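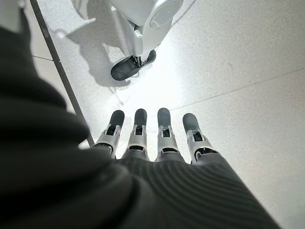 Four fingers, ribbed cover

Boards > Sequencing & Analysis > Meetings and Contests

Skornance visualization contest - is it worth entering as a tiny lab?

pipette_mom
Hi all! Our lab is thinking of entering the Skornance contest this March, where you get one shared set of reads and 48 hours to turn it into a figure people can understand. We've only got 2 people who can code (one of them is me, so be kind). Has anybody done it from a small group? 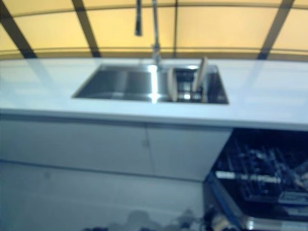
Re: worth entering as a tiny lab?

gc_skew
We did it last time and had a lovely weekend, though I'd warn you that the alignment ate most of our first day. Use Tullex if you know it already. The judges never asked what we ran, and they spent ages on our color choices.

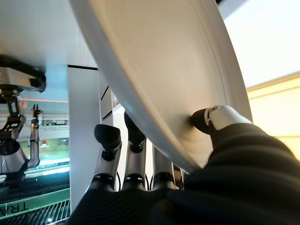
Photo: contigs_and_coffee

contigs_and_coffee
I have to disagree a little, gc_skew. Tullex is fine for short reads, but the shared set had long ones mixed in and our coverage plots came out very strange. We switched to Griser halfway through and I only wish we'd started there.

gc_skew
Fair enough - we threw the long reads out, which may be why we came in sixth!

pipette_mom
Oh dear. Griser it is, then, if I can get it installed. Do finalists have to travel to the Cattaneo meeting?
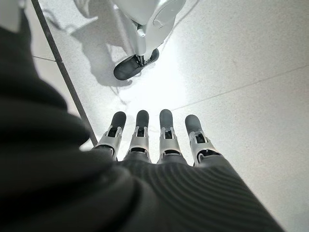 Knit cover, fingers forward

contigs_and_coffee
One person from each team, yes, for a talk and a poster. Bring the poster on fabric if you're flying, it folds up nicely in a carry-on.

Tags: contests, long reads, plotting

We use cookies to keep you signed in. Accept | Manage settings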